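Test the gripper on the object it will miss

Most of the gripper comparisons I have read in the past year rank hardware by success rate on a set of objects the hardware can already hold. Blocks, cans, a mug with a large handle. The result is a table in which every product scores above 90 percent and the differences are smaller than the day-to-day variation of the rig. I think these tables are close to useless for anyone choosing between a parallel jaw and a multi-finger hand, and I would like to argue for a different kind of trial.

At Plemdale we spent part of September comparing three end effectors: a two-jaw electric gripper, a three-finger adaptive gripper from Tran, and a pair of five-finger hands mounted on a two-arm upper body. The total was 798 scored attempts. Of these, 487 were on what I will call easy objects, and I would give all of them back in exchange for another hundred on the hard ones. The easy objects told us that all three end effectors close when commanded. We knew that from the data sheets.

The hard objects were cylinders with something protruding from one end. A cylinder is a fair test by itself, but a plunger handle or a valve stem adds two questions. Which part does the controller decide to grasp, and does the grasp leave the other part free to be operated? A jaw gripper picks up a small hand pump by the barrel with little trouble. It then has no way to do anything with the handle unless a second arm arrives, and the second arm has to approach along the axis of the barrel, where the first wrist often is. 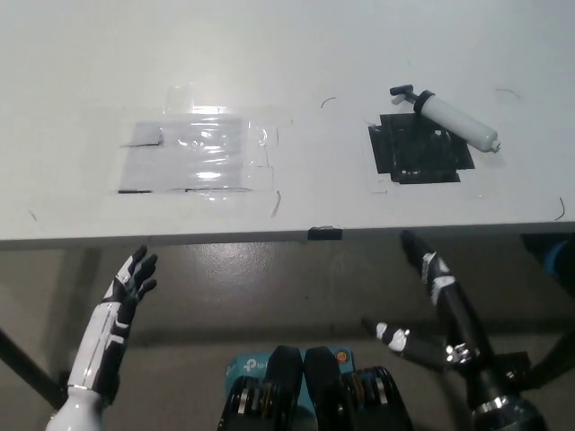 White hand pump on the black tape patch, plastic-covered gray patch to the left, both hands below the table edge.

The two patches on the table deserve a word, as they caused more argument than the hands did. We wanted a dark background and a reflective one on the same white surface. Black tape under a white barrel gives the head camera strong contrast for the body of the object and almost none for a black handle. Clear film over gray does something worse. The wrinkles throw highlights that a depth camera may report as holes or as raised points, depending on the angle. My colleague Biljana Vukčević objected that we were now testing perception and calling it a gripper trial. She is correct about the mixing and I still disagree with the conclusion. A hand never gets a clean pose estimate in service. If a five-finger hand needs the object located to within a few millimeters before its thumb lands on the proper side, and a jaw gripper tolerates three times that, then the error of the camera belongs in the score of the hand.

We ran 170 attempts with the pump at fixed positions and 98 with the position changed before each attempt. I am not going to print the success rates. The attempt counts per end effector were uneven, one wrist was recalibrated partway through, and I do not trust the second digit of any of them. What I do trust is the log of failure types, which Kiri Tamihana kept by hand and which was the most useful output of the exercise.

The jaw gripper failed early and visibly. It either straddled the barrel or it did not. The adaptive gripper failed by rolling the barrel away during closure, mainly when the approach was off the centerline. The five-finger hands failed late. They would make contact with several fingers, report a stable grasp from motor current, and lose the object during the lift when one finger turned out to be carrying almost no load. An operator can recover from the first kind of failure in seconds. The third kind takes the object to some random orientation and frequently needs a person to step in.

For this reason I would rank end effectors by cost of failure, measured as time until the next valid attempt, and put success rate in the second column. By that measure the ordering changes. A hand that succeeds slightly more often but needs a reset by a human after each miss is a poor choice for an unattended cell. It may be a good choice for a teleoperated bench, where the operator sees the finger slip and corrects it.

The usual reply, and I heard it again from the integration group at Dosolthorpe, is that better tactile sensing will remove late failures. Possibly it will. Buyers are making decisions with the sensors that ship now, and vendors should be asked for a failure log in place of a demo reel. The Budthorpe lab has started to publish theirs with a reset time next to each entry. I would be glad to see the same from the companies that sell the hands.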